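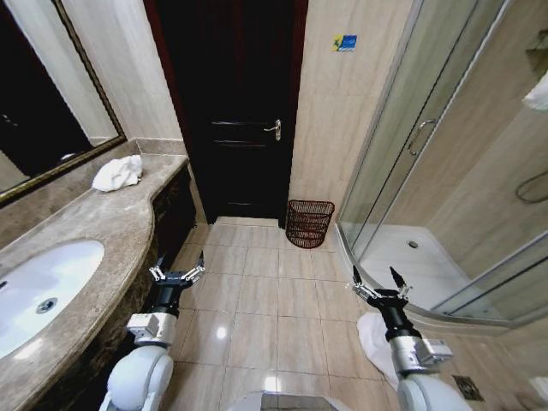

Os dois braços do robô numa casa de banho do hotel Plostell, entre o lavatório e o chuveiro.

Hotel Plostell entrega as toalhas ao robô e muda o turno dos andares

7/9/23

O hotel Plostell começou a usar um robô de dois braços para recolher as toalhas usadas nas casas de banho dos quartos. A máquina trabalha em 40 quartos de um só piso, durante o turno da manhã, e as camareiras do piso passaram a ter outra ordem de trabalho. A empresa Hata, que gere a limpeza do hotel, diz que nenhum posto será eliminado durante o período de teste, que dura 3 meses.

Até agora, cada camareira fazia o quarto inteiro: tirava a roupa suja, lavava a casa de banho, fazia a cama e repunha os produtos. Com o novo sistema, o robô entra primeiro e recolhe as toalhas. A funcionária entra depois, quando recebe um aviso no telefone de serviço. A lavagem, a cama e o controlo final continuam a ser feitos por pessoas.

Segundo a Hata, o hotel envia para a lavandaria 200 toalhas por dia em época alta, só deste piso e da zona da piscina. Muitas ficam no chão, e são estas que obrigam o pessoal a baixar-se mais vezes. A chefe dos andares, Binta Ekwueme, trabalhou muitos anos como camareira antes de passar à chefia e conhece bem as queixas.

“As costas e os joelhos são o problema de quase todas nós”, afirma. “Se a máquina apanha o que está no chão, eu fico contente. Mas quero ver isto também num dia com muitas saídas, quando os hóspedes deixam o quarto todos à mesma hora.”

A mudança trouxe também dificuldades. Nas primeiras semanas, as camareiras tinham de esperar no corredor pelo aviso e perdiam tempo entre um quarto e outro. A Hata alterou então a sequência: agora a equipa começa pelo fundo do corredor e o robô pelo lado do elevador, com uma distância de vários quartos. As funcionárias pediram ainda que o tempo de espera não contasse na avaliação da produtividade, e a empresa aceitou este pedido por escrito.
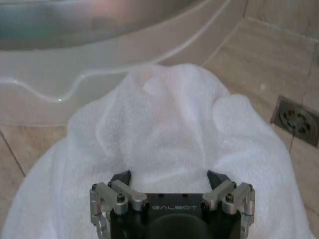
A recolha das toalhas foi a primeira tarefa escolhida porque se repete em todos os quartos e não exige produtos químicos. Mesmo assim, não é um trabalho simples para uma máquina. Uma toalha grossa de felpa, amontoada e cheia de dobras, quase encostada ao ralo do chão, não tem uma forma que se possa programar com antecedência, e os dois dedos da garra têm de se abrir diante dela e procurar um ponto para pegar. Os técnicos da Workum, que fazem a manutenção do sistema, explicam que o robô faz até 2 tentativas por toalha. Depois disso, deixa a peça no lugar e assinala o quarto para a camareira.

Estas marcações aparecem numa lista que a equipa consulta no início de cada turno. Binta Ekwueme conta que no princípio as colegas não confiavam na lista e verificavam tudo de novo, o que fazia o trabalho duas vezes. Hoje verificam só as casas de banho marcadas, mas a regra da casa continua igual: quem assina o quarto é responsável por ele, com robô ou sem robô.

Para acompanhar a máquina, o hotel criou uma função nova em cada turno da manhã. A pessoa escolhida recebe uma formação de 2 dias, aprende a parar o robô em segurança, a mudar a bateria e a deslocá-lo manualmente se ele bloquear uma porta. Recebe também um suplemento no salário, cujo valor não foi divulgado. A função é rotativa — um ponto em que as funcionárias insistiram, para que a experiência não ficasse sempre com as mesmas pessoas.

Há ainda a questão dos hóspedes. O robô só entra em quartos já desocupados, e um cartão na receção informa que o serviço existe. Quem fica mais de uma noite continua a ser atendido apenas pelo pessoal. De acordo com a direção, houve poucas perguntas até ao momento, quase todas de crianças que queriam ver a máquina no corredor.

O pessoal da lavandaria notou uma diferença que não estava prevista no projeto. Antes, as toalhas chegavam em grandes quantidades no fim da manhã. Agora chegam em carros mais pequenos, ao longo de todo o turno, e as máquinas de lavar começam a trabalhar mais cedo. O horário de entrada de dois trabalhadores foi ajustado por esse motivo — com o acordo de ambos, segundo a Hata.

O teste vai continuar depois de setembro. No fim, a direção e os representantes do pessoal vão analisar os tempos por quarto, as faltas por doença e as opiniões recolhidas num questionário anónimo. O restaurante Hầu, situado no rés do chão do mesmo edifício, já pediu informações sobre o sistema para a recolha dos seus panos e guardanapos, mas ainda não há uma decisão.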